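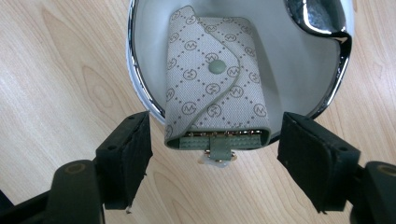 According to one customer writing to Skaltach after the spring update, the earlier edition of Prollitz would stop a long batch of recordings at the first damaged file, and the whole queue had to be started again by hand.

Prollitz 5 has been revised with such cases in mind. It is an audio conversion program for Windows and Linux, intended for archives, schools and small studios. A damaged file is now set aside and listed in the log, and the remaining files are converted as normal. Up to 700 files may be placed in a single queue.
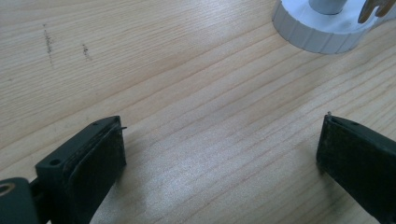 The program reads and writes FLAC, WAV, Ogg Vorbis and Opus. Tags and cover art are kept where the chosen format allows it. Settings saved in version 4 may be imported from the File menu — presets made with the separate Tazi plug-in must be saved again before use.

A trial copy runs for 14 days without restriction. Installation requires 400 MB of free disk space. Licences are issued per computer and may be moved to a new machine on written request.

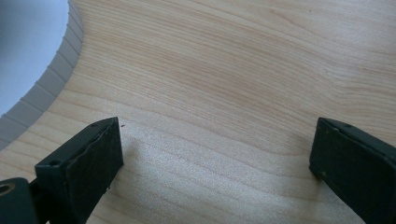 Pale wood with curving grain.

Page revised August 2019.

Comments (3)

sarard_user: Does the Linux build need a separate licence?

Skaltach Support: One licence covers either system. Please state your choice when ordering.

mb_tapes: Imported my old settings without trouble. The log could be easier to read.

Contact Skaltach | © Skaltach Software. All rights reserved. | Back to top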